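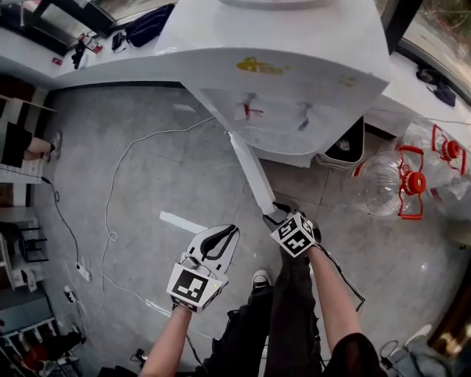

Lộc Võ wandte in der Projektbesprechung ein, mit Handgreifern aufgezeichnete Demonstrationen seien für das Lernverfahren nur dann von Wert, wenn sich die Greiferpose in jedem Abschnitt der Bewegung zuverlässig bestimmen lasse. Ein fehlender Würfelmarker im entscheidenden Augenblick wiege schwerer als zehn Minuten einwandfreier Daten.

Der Einwand ist berechtigt und hat die Auswertung im Vorhaben Prelledora seit November bestimmt. Jeder der beiden Greifer trägt einen weißen Würfel mit quadratischen Schwarz-Weiß-Markern. Aus den Bildern der Kopfkamera wird die Lage beider Würfel geschätzt und in die Bahn der Greiferbacken umgerechnet. Ein Roboter ist bei der Aufnahme nicht erforderlich; die Person arbeitet am Gegenstand selbst, in diesem Fall am Wasserspender und an einer langen weißen Stange.

Für den Teildatensatz Mullirico wurden 943 Demonstrationen aufgenommen. Nach der Prüfung verblieben 696, bei denen für beide Greifer eine durchgehende Bahn vorlag. Ausgeschlossen wurden vor allem Sequenzen, in denen ein Unterarm oder der gehaltene Gegenstand den Würfel über mehr als 80 Bilder hinweg verdeckte. Kürzere Lücken werden interpoliert, wobei das Verfahren bei schnellen Drehungen des Handgelenks nach wie vor Schwächen zeigt.

Thiện Vương hat vorgeschlagen, die verworfenen Sequenzen nicht zu löschen und sie für das Vortraining des Bildencoders heranzuziehen, für das keine Posen benötigt werden. Ein erster Durchlauf mit diesem Material ist abgeschlossen. Eine belastbare Aussage zum Nutzen ist daraus noch nicht abzuleiten, da der Vergleichslauf mit abweichender Bildauflösung gestartet wurde und zu wiederholen ist.

Offen bleibt ferner die Behandlung langer Gegenstände. Bei Stangen und Rohren beschreibt die Pose der Backen das freie Ende nur ungenau, sofern der Gegenstand im Griff verrutschen kann. Die entsprechenden Sequenzen werden derzeit gesondert gekennzeichnet. Der Stand der Kennzeichnung wird an dieser Stelle nachgetragen.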